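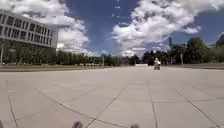 I've now been walking to work for 40 days, apart from two when I had a cold and took the bus. It started in March when the 36 was rerouted and no longer stopped at the end of Mostyn Road. Walking takes me 25 minutes longer each way, so I leave the house at half past seven.

The first thing I got wrong was shoes. I wore my office pair for a week and had a blister on each heel by the end of it. Siwan Maddocks at work told me to keep the smart shoes under my desk and walk in trainers, and I've done that ever since. I also swapped my shoulder bag for an old rucksack of my brother's. The zip sticks but it holds my lunch and a waterproof.

There are two routes. The short one follows the main road and is noisy, and the pavement is narrow by the garage. The other goes up past the allotments and down through Pralwood, and adds five minutes. I take that one in the morning and the main road home, when I want my tea.

I haven't lost any weight, which Delyth asked me straight away. I do sleep better. I've also saved the price of a monthly ticket, though a good part of that went on socks.

Rain is less of a problem than I expected. I've been properly soaked once, coming down the hill in the second week, and my trousers dried on the radiator by eleven. Wind is worse, and I've given up on umbrellas.

The bus company says the old stop may come back in the autumn. I'll probably keep walking until the clocks change and then see how I feel about doing it in the dark.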